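Tips for showing a robot a desk task
by Nives Santoro, 3/2/18

I teach the arm at a desk, by hand or with the remote control, and I have made most of the mistakes already. I write down what helps me.

1. Start with the lid closed. If the task is opening a laptop, bring the gripper in low and slow, with the fingers open, and stop before the front edge of the desk. Look at both fingertips, then continue.

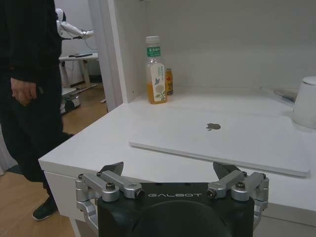
Fingers open, laptop closed, drink bottle at the back of the desk.

2. Agree who is speaking. When I hold the remote, my colleague Bohdan stands to the side with his hands down and says only "stop" or "go". Two people giving advice makes a shaky recording — the robot learns the shaking too.

3. When you guide by hand, hold the arm behind the wrist. If you hold the fingers, you bend the path and your own hand covers the view.

4. Do not make the desk too clean. I leave the pens, papers and a bottle where they normally are, and I move one or two of them between recordings. After 8 good recordings I take a rest, because tired hands start to hurry.

5. Finish the movement. With the laptop open, go back a little from the screen and wait one breath before you press the button to end. I was cutting too early for weeks, and the arm was stopping in strange places.

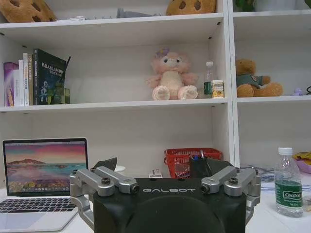
6. Write a note for each bad try. "Touched the cup" is enough. I keep mine in a paper notebook next to the remote.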